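3.2 Festival stewarding and older visitors

The second part of the study looks at how older visitors were received at the Skovness open-air concerts. We sent a questionnaire to 777 ticket holders above the age of 65, and 200 of them returned it complete. The short form was developed by Vieira for indoor halls, and we changed only two questions, which concerned seating and the distance to the gates.

Most respondents came with family members. A smaller group came alone, and this group reported more contact with the stewards — mainly questions about medicine, transport home, and the time of the last act. The stewards had received a training of some 18 hours from Clenine, but the training did not treat age as a separate topic. We consider this a weakness of the program, and not of the persons who worked in it.

Printed matter was also discussed in the interviews. Several respondents said that they prefer paper to a telephone application. Figure 2 shows books and an empty clear organizer with three compartments on a table.
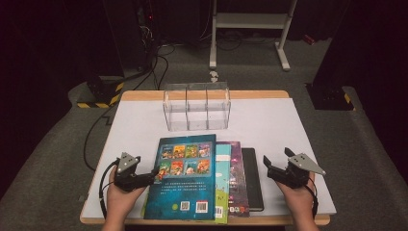

The preference for paper was weaker among those who had visited the Fargate concerts in November, where the program was sent by text message before the doors opened. We return to this difference in the next section.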